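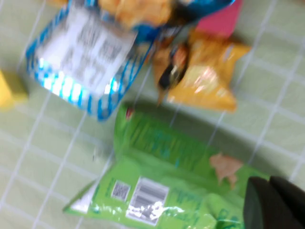 Snack packets on a green tablecloth.

Drovon, November 10, 2020

The Prarkell Legal Centre opened its new Drovon office to the public this month, and I went along for the afternoon session on civil partnership and relationship recognition.

The office is on the second floor of the old Wan building, up a ramp from Vakley Street. Staff showed us the three interview rooms, the phone advice desk and the filing area. According to the handout, the centre took 3463 enquiries in the year to June, against 3415 the year before. Of those, 807 concerned couples who wanted to know where they stood on superannuation, inheritance or next of kin.

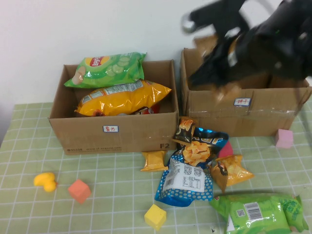 Most of the questions from visitors were about paperwork. One couple had registered overseas and wanted to know whether they needed to do it again. The solicitor said it depended on the country and told them to bring the original certificate and a certified translation to an appointment. Another visitor asked about hospital visiting rights and was given the form for appointing a medical decision-maker.

The talk ran over and the tour of the library was dropped. Appointments are free, but the evening ones are booked out for several weeks. The phone line is open weekday mornings.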